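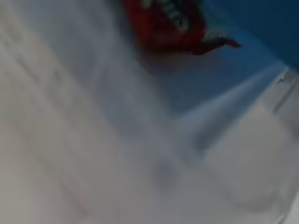
Frida Bergmann asks whether the blue box is deep enough for soft toys with stiff parts - horns, claws, tails - or only for flat items such as books and puzzles. The usable depth depends on the lid position, and the figures below apply with the lid fully closed.

Flestwood Storage Box, blue
Item no. 3673
Supplied with lid. Inserts and labels are ordered separately.

Loading
Place large soft toys first, with any pointed parts turned toward the middle. Small hard toys go in a Lauritsen insert (item no. 623). Fill to the molded line on the inside wall and no higher. A toy pressed against the lid will hold it open on one side, and the box can then no longer be stacked.

Lid
The lid is a separate panel with a smooth, matt face. It lifts off completely or can be left leaning at an angle while the box is being filled.

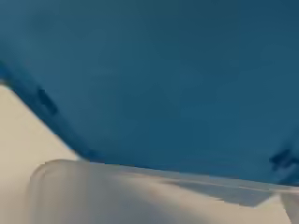 To close, lower the back edge first, then press down along the front until the rim sits level. Do not force one corner ahead of the other. Replacement lids carry item no. 1268 and fit boxes made from July onward. Older boxes take the Edberg lid, which has a narrower rim.

Cleaning
Wipe with a damp cloth and mild soap. Dry the rim before closing. Scouring powder dulls the surface.

Storage
Indoor use only. Keep away from radiators. Stack no more than three boxes - two if the lower one holds books.

Product text: Unnur Hallgrímsson
Last revised 15 April 2018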